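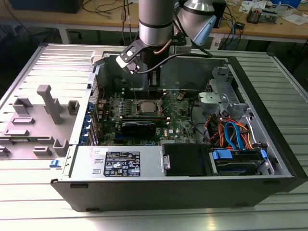 Open computer tower with its side panel laid flat beside it.

HOW LONG, O LORD: ANNOUNCEMENTS IN THE SUNDAY SERVICE
Speaker notes, church communications day, Mulligan Hall
2024-05-22

Opening

Thank the Mosdale people for the coffee. Do not comment on the coffee.

Start with the bulletin. Read the first paragraph out loud, slowly, in the voice. Stop when they laugh. If they don't laugh, keep reading, they will learn something about their own bulletin.

It comes from one Sunday in February and it was 4000 words long. Paul's letter to Philemon is a good deal shorter and has a point. I wrote that bulletin. Let that sit.

We then stood up and read most of it to people who were holding it in their hands.

Where the time goes

Our service had 15 minutes of announcements between the second hymn and the offering. I had been in that church for years and would have sworn it was five. Ask the room for their own guess. Tell them to go home and use a clock, and to be gentle with whoever is at the microphone when they do.

What was in there:
The chili supper. The chili supper again, from a different person, with the correct time.
A need for nursery helpers, delivered with such sorrow that no sane person would volunteer.
Something about the parking lot.
A prayer request that should have been a phone call to the pastor.
An inside joke about last year's chili supper.

Pause here. Visitors sit through all of this. They don't know where the fellowship hall is or why it's funny that the beans were late. They came because something in their life got hard, or good, and we told them about the parking lot.

Slide change.

What an announcement is for

Keep this part short, they'll want to argue.

My view: something gets said out loud in worship if it's for nearly everyone in the room and it's happening before next Sunday. The rest goes in print or in the email. Deaths, baptisms and people leaving for the mission field are different. I don't think of those as announcements at all — that's the family talking to itself, and it can take as long as it takes.

Expect a hand up about the youth car wash. The youth car wash is a hard case. I usually give in on the car wash.

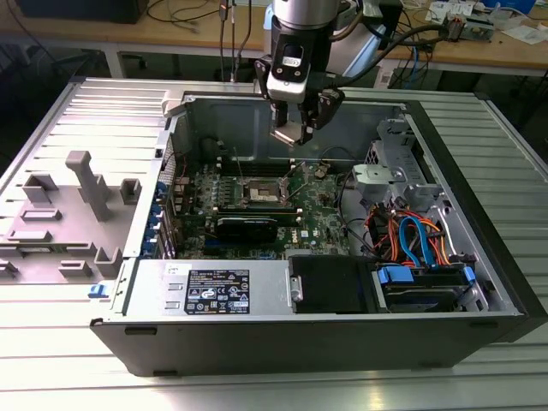
Who should give the announcements?
One person, the same one for at least a month, who reads from a written page and sits down when it ends. It doesn't need to be the pastor, and in most churches it's better if it isn't.

Saying no to nice people

The difficult part. Slow down.

Every item on the list belongs to somebody who has worked on it for weeks. When you cut the quilt raffle, you are not trimming text, as far as the quilters can tell. You are rendering a verdict on quilts.

What worked for us was a deadline and a one-page form. The deadline says no so I don't have to. The form asks who it's for, when it is, and whom to call. A surprising number of events did not survive the second line.

Story: the church in Starkau. They dropped spoken announcements completely, overnight, with no warning. The choir director found out during the service, standing. Attendance at the spring picnic was very small and very angry. They went back to three spoken items and everyone now describes this as having been the plan.

Read Ecclesiastes 3:7 here, a time to keep silence and a time to speak. Don't explain it. Last time I explained it and it took longer than the verse deserved.

The email

We call ours the Niduma, after the street the old parsonage was on, and because the word "newsletter" made people delete it. They still delete it, but with affection.

Points to hit:
It goes out on the same day every week, even the week nothing is going on. Especially that week.
900 words is our ceiling. I set it at 1000 first and everybody treated it as a target.
Put the dates before the adjectives.
Print a stack for the folks without email and leave it by the door they really use, which at our place is the kitchen door.
No clip art of praying hands. I have lost this one twice. 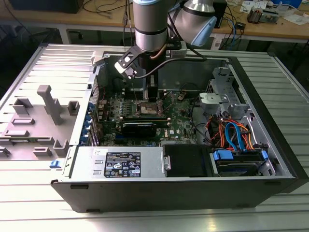
What do you do when someone walks up with an announcement right before the service?
Thank them, ask whether it can wait for the email, and believe them if they say it can't. A funeral time that changed that morning gets read. A reminder about casserole dishes does not.

What we did with the minutes

We gave some of them to silence before the prayer of confession. People hated it. There was coughing on a scale I had not heard before. By Pentecost of that first year they had settled into it, and one man asked if it could be longer, though he may have been asleep for part of it.

The rest went back to the sermon. I have nothing further to say about that.

Close

Hand out the form. The deadline line is blank, they should fill it in before they leave.

Lunch is in the side room. The organizers have asked me to announce that, and also the parking.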